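Let the Small Meets Keep Their Gate Money

Friday, April 28, 2023

I have been going to the Clenlow spring meet for long enough that I own a cushion for it. The bleachers there are cold in March and not a great deal warmer by the time the serious racing starts, and every year I sit down on my cushion with my thermos and my program and feel pleased with the world. So please take what follows as coming from somebody who loves the thing, and who would gladly pay more for a ticket if the extra went where it ought to go.

The trouble is the new sanction fee. Until last season a town like ours paid the regional track association a flat charge to hold a ranked meet, and whatever came in at the gate after that stayed here. Now the association takes 40 percent of ticket sales on top of the flat charge, and it takes that share from everybody, from the big stadium over in Cirkdale right down to a six-lane oval behind a middle school. 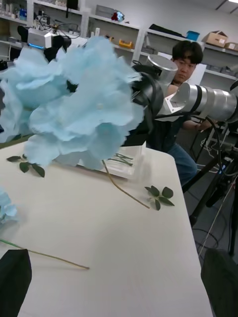
One reader in Cirkdale wrote to me after I grumbled about this in March, and put the other side very fairly: the association pays for the timing crews, the drug testing and the insurance, and all of that costs the same whether the crowd is huge or tiny. Why should the big meets carry the little ones?

I've thought about that letter a good deal, mostly while washing dishes, and I think the answer is that the little meets have been carrying the big ones for years. Every runner who fills a seat in Cirkdale ran somewhere first. They ran in Clenlow, or out at Drellura, where the long jump pit is next to a cow pasture and the wind reading is anybody's guess. Those places found the kids and fed them hot dogs, and somebody there drove them home when practice ran late. There is no line for any of that on the association's balance sheet, but it's worth money all the same.

And what does the gate money do when it stays put? In our case it bought two new sets of hurdles and paid the bus company so that the girls' relay team could get to the state finals without a bake sale. (I have nothing against a bake sale – I have eaten my way through plenty of them – but it's a poor way to run a sport.) 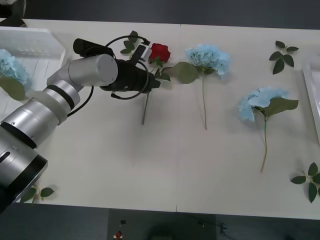 Red rose at the table.

Now, I'm not asking for the fee to vanish. Siriwardena Park, the nicest little track in the county if you ask me, worked out that it could manage a share of about 10 percent and still resurface the back straight on schedule. That seems to me a sensible place to start. Set a low rate for any meet below a certain crowd size, let it climb as the crowd does, and look at the numbers again after two seasons.

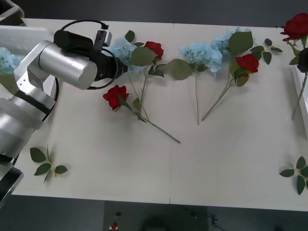

The association will say that a sliding rate is harder to collect, and I suppose it is, a little. But they already get a ticket count from every meet, and I have faith that the people who can seed eight heats of the 200 in an afternoon can manage some multiplication. They meet to set next year's fees before the summer season opens, and letters from ticket buyers are read, or at least opened. Mine is in the mail. If you have ever sat on those bleachers, with or without a cushion, I'd be so glad if you sent one too.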